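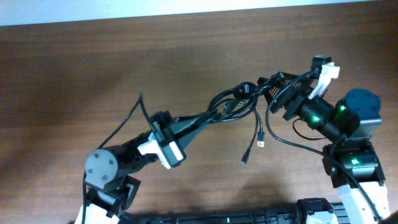

Stumen Technical Center
Unit 8: Sorting and Coiling Cable

Most of the cable that comes back to the store room comes back in a tangle. Clear a table before you start. Lay the bundle down flat and find both ends.

Do not pull on an end to free it. Pulling closes the small loops in the middle, and a tight loop can kink the conductor. Spread the strands apart first, open the smallest loop by hand, then work outward.

Once the cable is free, run its full length through your fingers and feel for cuts, flat spots and hard bends. Tag anything damaged and put it in the repair bin.

Coiling
Make each loop the same size. Give the cable a half turn with every loop so that it lies flat. Leave 20 cm at the end for the tie. Use a hook-and-loop tie, never tape.

Storage
Black power leads go on rack 9. Signal leads go in the Zilden drawers, sorted by length.

Reading for next time: Lappalainen handbook, Unit 9, on connectors. Bring your own side cutters.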